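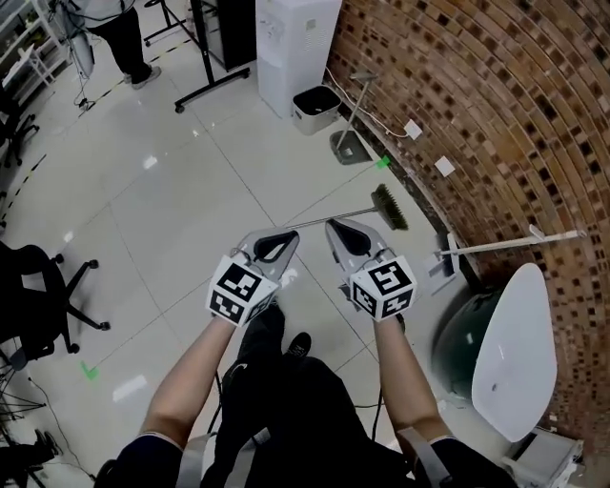 By Güven Keskin, Plullmont Audio
Last revised July 23, 2020

Section 3: Connecting the Tretometti Spring Reverb and Setting Levels

Read this section before you connect the Tretometti to a mixer, an audio interface, or a guitar amplifier. It covers placement, cabling, level matching, and hum. Footswitch wiring and tank replacement are covered in later sections.

The unit has two parts: the control chassis, which holds the power supply and the drive and recovery amplifiers, and the spring tank, which is a separate steel pan in a padded bag. They are joined by the two captive cables on the back of the chassis. The cable with the red sleeve carries the drive signal to the tank. The cable with the white sleeve brings the much smaller signal back.

Caution: Do not open the chassis to carry out anything in this section. There are no user adjustments inside. Voltages that can injure you remain on the power supply capacitors for a while after the unit is unplugged.

Placing the tank

1. Put the tank on a flat surface with the open side facing down. The bag has a stiff board sewn into that side. Leave the board in.

2. Keep the tank at least 3 feet from any power transformer, including the one in the control chassis. The transformer is on the left side of the chassis as you face the front panel. If the cables won't reach that far, put the tank to the right of the chassis.

3. Release the transit lock. Turn the slotted screw on the end of the tank counterclockwise until it stops. With the lock on, the unit passes the dry signal and almost no reverb. Most of the calls we get about a "dead" unit end here.

4. Plug the red cable into the jack marked IN on the tank and the white cable into the jack marked OUT.

Note: Reversing the two cables does no damage. You will hear a thin, weak reverb with a lot of hiss. Turn the power off and swap them.

5. Check that neither cable is pulled tight. A tight cable carries vibration from the floor or the rack into the tank.

Do not stand the tank on a speaker cabinet. At low volume it may seem fine. At higher volume the speaker shakes the springs, the springs feed the speaker, and you get a low howl that builds until something is turned down. The same goes for a shelf that is screwed to the cabinet.

Connecting to a mixer or interface

The reverb is meant to be used on an effect send. You can also patch it into a channel insert, but then the blend is set entirely by the MIX control on the front panel.

1. Turn the unit off and pull down the main faders on the mixer.

2. Run a cable from the mixer's auxiliary send to INPUT on the rear of the chassis. If the send is balanced, use a balanced cable. The input will also take an unbalanced cable with no other changes.

3. Run a cable from OUTPUT to a spare line channel or an effect return.

4. Turn MIX fully clockwise so that only the reverb signal comes out. If you leave some dry signal in the mix, turning up the send will also make the original sound louder, and the balance of your mix will shift every time you touch it.

5. Set the rear LEVEL switch to LINE.

6. Turn the auxiliary send on the return channel all the way down. If the reverb is sent back to itself it will ring and may run away.

Note: OUTPUT is impedance balanced. The hot pin carries the signal and the cold pin is tied to ground through a matching resistor. Connecting it to an unbalanced input is safe, and you lose no level by doing so.

Connecting to a guitar amplifier

1. Set the rear LEVEL switch to INST.

2. If the amplifier has an effects loop, connect its send to INPUT and its return to OUTPUT. If it has no loop, plug the guitar into INPUT and run OUTPUT to the front of the amplifier.

3. Start with MIX straight up and adjust by ear.

Caution: Never connect INPUT to a speaker output. This will destroy the input stage and may damage a tube amplifier. The warranty does not cover it. If you want to take a signal from a speaker line, use a suitable load box or line-out box, such as the Cendent, between the two.

With a high-gain amplifier and no loop, the reverb comes before the distortion and will sound thick and smeared. Some players like this. Turn MIX well down and work up from there.

Setting the drive level

Springs need a fairly strong drive signal to stay clear of hiss, but the drive coil will saturate if you push it too far. The DRIVE control sets how hard the tank is hit and the RETURN control sets how much comes back. It's better to get DRIVE right first and leave RETURN for overall loudness.

1. Turn the unit on and wait for the green lamp to stay lit. The output is muted until then.

2. Set DRIVE and RETURN to minimum, and TONE to the middle.

3. Play or send the loudest part of what you plan to use. A snare drum or hard-picked guitar is a better test than a held chord.

4. Turn up DRIVE until the amber PEAK lamp flickers on the loudest hits, then back off slightly. On most material the knob ends up near 7.

5. Bring up RETURN until the reverb is as loud as you need.

6. Listen to the decay with the music stopped. If there is noticeable hiss, DRIVE is probably too low and RETURN too high. Go back to step 4.

Drums often produce a splashy "boing" at the front of the reverb. This is how springs respond to a sharp attack. You can soften it by cutting DRIVE a little and turning TONE counterclockwise. A compressor or limiter ahead of INPUT also helps.

The LOW CUT switch removes bass below 500 Hz from the signal going to the tank. Use it on full mixes and on anything with a bass drum in it. With the switch out, low frequencies take up most of the available drive and the reverb turns muddy. On guitar alone, try it both ways.

Finding and reducing hum

The recovery amplifier has a great deal of gain, so a small amount of stray magnetic field at the tank becomes audible. A faint background hum with RETURN at maximum is normal. If the hum is loud at ordinary settings, go through the steps below in order and change one thing at a time.

1. Unplug the cable from INPUT. If the hum stops, the problem is in the source or in the cabling ahead of the unit. Skip to step 5.

2. With INPUT still unplugged, turn RETURN down to minimum. If the hum stays the same, it is coming in after the unit, most likely through the return channel or the cable to it.

3. If the hum drops when RETURN is turned down, pick up the tank and rotate it slowly while someone listens. Magnetic hum changes strength as the tank turns and usually has a clear null. Leave the tank at the quietest angle, open side down.

4. Look for other sources near the tank: plug-in adapters, dimmers, power strips, and the transformers in other equipment. Move the tank away from them. Adding foil or sheet aluminum around the tank does very little against hum of this kind.

5. Plug INPUT back in. Make sure the source, the mixer, and the reverb are powered from the same outlet or the same strip.

6. If the hum remains, set the GROUND LIFT switch on the rear panel to LIFT. This separates the signal ground from the chassis. The safety ground stays connected in both positions.

Warning: Do not remove the ground pin from the power cord or use an adapter that defeats it. If a fault develops inside the unit, the chassis and everything plugged into it can become live. Use the GROUND LIFT switch or an isolating transformer in the audio line.

Note: Units shipped to countries with 50 Hz power hum at a slightly lower pitch. The checks are the same.

A buzz with a hard, raspy edge is usually not magnetic. Check for a cable with a broken shield, and check that the plugs on the white cable are pushed fully home. A Karakaya cable tester or an ordinary multimeter will find an open shield in a detachable cable. The captive cables have to be replaced by a service shop.

Before moving the unit

1. Turn the unit off and disconnect all audio cables.

2. Turn the transit lock screw clockwise until it is snug. Do not force it.

3. Unplug the red and white cables from the tank and clip them to the bracket on the back of the chassis.

4. Carry the tank by the bag handle. Springs that have jumped off their hooks in transit can be reseated, but the procedure is in Section 7 and requires good light and a steady hand.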